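Home Workshop notes Kitchen Archive About

Oiling and storing a bamboo board

Reading time: 6 minutes

The old beech board split in April, along a glue line that had been opening for most of the winter. I had re-glued it once already. The second failure was next to the first, and a board with two repairs in it goes under plant pots, so I needed a replacement and a better routine than the one that killed it.

The routine that killed it was simple. It stood on its long edge behind the tap, in a permanent film of water, and it was oiled when somebody remembered.

I bought bamboo this time. Gunārs Kivi, who has the workshop next to mine at Pomside and makes stair parts, thinks bamboo is a poor surface for a knife and told me so twice. He is right that it is harder on the edge than beech. Bamboo strips contain silica, and there is a lot of glue line per board, and glue is also hard. In return the board takes up less water, moves less, and costs less. I sharpen my knives more often than they strictly need, so the trade suits me.

Washing

Hot tap water, a drop of washing-up liquid, a stiff brush along the grain. Both faces get wetted every time, even if only one was used. A board washed on one side swells on one side, and that is where most cupping comes from. I tested this, badly, on the beech board years ago by wiping only the top for a month. It rocked on the worktop by the end and never fully came back.

No soaking. No dishwasher. I wipe it down with a tea towel straight away and stand it on a short edge, with the strips running vertically, so that what water remains runs down the grain and off the bottom. The short edge sits on two offcuts of dowel to let air under it. I let it dry fully before it goes back flat on the worktop.

Preparing for oil

A new board usually arrives with a thin factory finish, enough to look decent in the shop. It also raises a slight fur at the first wash. I wet the whole board, let it dry overnight, and cut the fur back with 600 grit paper on a cork block. I would normally go no finer than 400 on a board, but bamboo fibres are stringy and the coarser paper lifted as much as it removed. Sand with the strips. Going across them leaves scratches that show as soon as the oil goes on.

Wipe off the dust with a barely damp cloth and leave it for an hour or so.

Oil

I use plain food-grade mineral oil. The tin I am working through is Prenton, which has a screw cap that does not drip. Cooking oils go sticky and then rancid. Raw linseed works but takes weeks to cure, and I have never liked the smell near bread. Tung oil is good if it is pure, and many tins with tung on the label contain other things, so read the back.

Mineral oil never cures at all. It sits in the fibres until it is washed out, so the job has to be repeated. It also means you can't ruin anything by putting too much on. The surplus wipes off.

The method:

Warm the oil by standing the bottle in a jug of hot tap water for ten minutes. Thinner oil goes in further.

Pour a small pool on the middle of the board and spread it with a folded piece of old cotton sheet. Do both faces and all the edges. The ends take the most. The ends of a bamboo board are a bundle of open tubes and will drink three coats before the faces have finished one.

Leave it for 60 minutes, then look for dull patches and feed those again.

Leave overnight, flat, on a wire rack. Wipe off whatever is left in the morning.

The first treatment wants three rounds of this over three nights. After that, once a month for a board in daily use. I weighed mine on the kitchen scales out of curiosity, before the first coat and after the third, and it had taken up 22 grams. I had expected more.

The groove

The juice groove is the part people skip, and it is where a board goes dark first. A cutter has gone through the strips at every angle as it followed the corners, so there is exposed end grain at each turn. It also collects liquid, as it is meant to. A cloth over a flat block bridges straight across it.

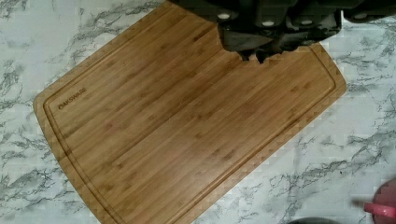
What works is a cotton bud for the oil and a length of dowel wrapped in cloth for the wiping off. Pick a dowel a little narrower than the channel. Run it round in one direction, slowly, and turn the cloth at each corner, or you only push the same oil along. For sanding, wrap the paper round the same dowel. I go over the groove twice for every pass on the faces.

For cleaning between oilings, the corner of a plastic dough scraper lifts anything dried on without cutting the fibres. I used the tip of a paring knife for years and I can't recommend it. The fine scratches hold beetroot indefinitely.

The wax question

Gunārs puts a board wax over the oil, a Kornholm one, beeswax and mineral oil in a flat tin. I tried it on one face and left the other plain for six weeks. Water beaded better on the waxed face for the first fortnight. After that I could see no difference, and the waxed side had picked up crumbs and a faint drag under the knife. I have gone back to oil alone on the cutting faces and kept the wax for the ends, where it does seem to slow things down. If your board mostly holds bread and cheese, wax both faces and be happy.

Stains and smells

For onion and garlic, coarse salt and half a lemon, rubbed along the strips, rinsed after a couple of minutes. Lemon juice left on for long will lighten bamboo unevenly, so don't wander off. For turmeric, daylight on a windowsill does more than scrubbing, though keep it out of strong sun or the board dries too quickly. Bleach I leave alone. Anything that survives all this gets the 600 paper and a spot of oil.

Slipping

Our worktop is smooth and a board will skate on it when you lean on a squash. I have tried stick-on rubber feet and took them off again, as they trap water and make the board single-sided. A damp, wrung-out cloth underneath holds it perfectly well while you work. Take it out when you finish. A square of the open-mesh shelf liner from Pētersons does the same job and dries faster — the roll I bought will outlast the kitchen.

Still to do: a proper rack. The two bits of dowel are fine until someone opens the window and the board goes over with a noise like a dropped tray. I have some ash left from the coat hooks and a drawing with two slots, one for the big board and one for the small, spaced so that a hand fits between them. The slots need to be open at the bottom, and I haven't worked out how to do that without the front rail sagging.

Comments are closed on this post.

Contact | © Workshop notes | Back to top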